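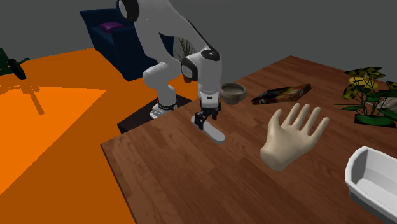
Render, arm over the brown plank table.

October, notebook 5, started 9.40

Continuing with the price announcement on the forwarding numbers. Yesterday evening Delwyn left me the export from the Flulby switch and a note that says only "look at the short ones". So I looked at the short ones.

The export has 487 test calls. In 37 of them the caller was charged the connection fee but the announcement was not played to the end. I listened to all of these with headphones. In most, the voice says the name of the service and then the price is missing, one hears a small click and after it the ringing tone of the forwarded line. In a few there is no voice at all. The customer in such a case would pay without hearing what he pays, and this we can not ship.

First idea was that the sound file is damaged. I replaced it on the bench switch with the older recording (the one by Isla, slower) and made 20 calls by hand from the desk phone. All fine. Put the new recording back, again 20 calls, all fine. So the file is not guilty, or not alone.

Second idea, from Jouko: the far end answers too early. When the forwarded line picks up very quickly, our side gets the answer signal while the announcement still plays, and the switch prefers the live call. I was doubtful, as the setting "finish prompt first" is on. But I checked it and it is on only for the landline profile. In the mobile profile the field is empty, and empty is read as off. Wayne remembers that the mobile profile was copied from Vanhove before this field existed. I could not find when it was copied, the history is not kept so far back.

Made a table of which profile the bad calls used. All mobile. I feel a bit stupid that I did not sort by this column at first.

11.15 - Set the field to on in the mobile profile, bench only. NOT on the live switch. Please do not copy it over before I write here that it is all right.

Test after the change: called from the two test mobiles to the fast answering line (the one with the recorded weather in Starnness, it picks up at once). Announcement complete each time, price included, then the connection. The waiting is longer for the caller and the far end hears silence for this time. Sigrun asked if the far end could hang up in this silence. Good question. Some answering machines do that when nobody speaks. I have not tested it.

After lunch - the silence. Tried with the old answering machine from the cupboard. It waits through the whole announcement and then records normally. Tried with the Undel desk set in auto answer, it drops the call before the price is finished. The caller then hears the complete announcement and after it the engaged tone. And he is charged the connection fee, because the fee is counted from the answer signal and not from when the two sides are joined. So the repair makes a new problem, smaller but not a nice one.

Possible ways:
- hold back the outgoing call until the announcement is finished. Slower for everybody, but clean. Delwyn prefers this.
- start the fee at the joining and not at the answer. Correct in my opinion, but it touches the billing export, and Wayne says the other side of the export is not ours to change this month.
- play ringing tone to the far end. I do not think this can work when they have already answered.

I go with the first one for the bench. The menu option is called "early dial" and has to be off. It is under Routing, second page, it is not under Prompts where I was searching it for half an hour.

16.30 - early dial off, "finish prompt first" on, both profiles. Undel set in auto answer: call is joined, nobody is dropped. Mobile to weather line: good. Landline to weather line: good. Caller who hangs up during the announcement: no outgoing call made, no fee in the log. This last point I checked twice, as it was wrong in the summer version.

The announcement itself still speaks of "calls to this number" and does not say that mobile networks may add their own charge. Isla has the new wording and will record it when her voice is back.

Open:
- repeat the full run overnight with the new settings, Jouko starts it before he goes home
- ask Sigrun for access to the profile page, my login can see it but not save on the live switch
- the empty field should not be read as off without any warning. Write this to Flulby, politely
- the second test mobile needs charging, and its cable is again not in the drawer

Contact: Starnness workshop notes, internal pages | Back to top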